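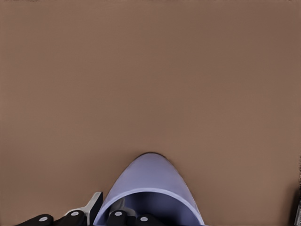
A mostly bare tabletop, rendered. Mine has never looked like this.

I want to make a case for the empty table. I don't mean a minimalist house with one chair and a fern in it, because I couldn't live there and I wouldn't like the people who could. I mean one flat surface, somewhere in your home, that has pretty much nothing on it when you go to bed.

I came to this the slow way. When I moved to Paston I had a kitchen table I'd hauled through 3 apartments, and in all that time I doubt I saw the middle of it for more than an hour. Mail lived there. So did the good scissors, a lamp I kept meaning to rewire, and a bag of birdseed from back when I had a yard. I ate dinner on the corner closest to the stove with my elbow tucked in like I was on a plane. And I'd have told you I was fine with it! I had a whole speech about how a messy table is the sign of a busy mind (I think I got it off a mug).

Then one September the landlord had the kitchen floor redone and everything had to come off so they could carry the table out. When it came back in I just didn't put the stuff back that night. I was tired. I made toast, sat down in the middle of the long side, where I had never once sat, and put my plate down with room all the way around it. I stayed there till bedtime. I wrote a letter. I don't write letters.

Now, there's a whole industry ready to sell you this feeling, and this is the part that gets me worked up. The answer, according to every catalog that comes through my door, is more containers. I fell for it too. I bought a Murkon desk tower with little drawers, and what I had after that was a messy table with a tower on it. The drawers filled up in a week with the same rubber bands and dead pens I should have thrown out, except now I couldn't see them, so I bought more pens. If you own 100 things you don't use, a box for them makes 101.

My sister-in-law swears by an app called Yap that nags her to tidy at 9 every night. She likes it. I tried it and found I was lying to a phone, so that was the end of that.

What worked for me was dumb and cost nothing. Before bed, anything on the table gets picked up and carried to wherever it goes, and if it doesn't go anywhere, that's a question I have to deal with standing up, in my socks, holding the thing. You'd be amazed how fast you decide about a coupon when you're holding it in your socks. Most nights it takes 2 minutes. Friday takes longer because I let the whole week's newspapers pile up on the chair (the chair is a loophole, I know, leave me alone).

People push back on this, and some of the pushback is fair. A friend with small kids told me it sounded like advice from someone with no Lego in the house, and she's right, I have no Lego in the house. If you've got a kid's volcano drying on the table, leave the volcano. And folks in tiny places really don't have a surface to spare. When I rented a room in Gineritz my one table was also my desk, my ironing board and, for one bad month, my pantry. I still think I could have kept half of it clear. Half would have been plenty.

The other complaint is that it's cold, that a bare table looks like nobody lives there. I get that. I felt it the first week or so, and I kept wanting to put out a bowl of lemons like a realtor. But a table with nothing on it is ready for whatever you want to do next, and a full one has already picked for you. I've cut out a pair of curtains on mine. I did a puzzle that turned out to have 263 pieces in it, which is not a number puzzles come in, so somebody at the thrift store owes me the rest. I had neighbors over for soup without an hour of panicked shoveling first.

The lamp still isn't rewired, by the way. It's on the chair with the newspapers.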